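How to Measure Your Blood Pressure at Home

Last updated: October

A reading at home is useful for your doctor only if you take it the same way each time. You can do it at a desk or at the kitchen table.

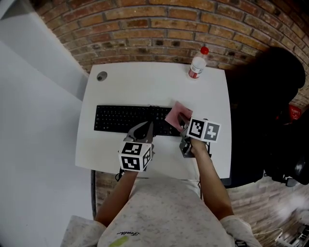
Before you start

Do not drink coffee, smoke or exercise for 30 minutes before. Go to the toilet first, a full bladder can make the number higher. Then sit quietly for five minutes, with your back supported and both feet on the floor.

Put on the cuff

1. Choose the arm which your nurse has told you to use. If you do not know, measure both arms the first time and continue with the higher one.
2. Place the cuff on bare skin, two fingers above the bend of the elbow.
3. Rest the arm on the table, so that the cuff is at the level of your heart.

Take the reading

4. Press start and do not talk - also not on the telephone.
5. Wait one minute and measure again.
6. Write down both results with the time, for example 7.30 in the morning. Repeat in the evening.

My own nurse, Tyyne Eskola, asked me to do this for six days before the visit. I kept the notes in a small book, and she calculated the average from it.

When to ask for help

If the upper number is 180 or more, rest and measure again. If it stays so high, call your doctor the same day. With chest pain, weakness or trouble speaking, call the emergency number at once.

Written by Joonas Suominen

We use cookies to remember your settings. Accept | Manage choices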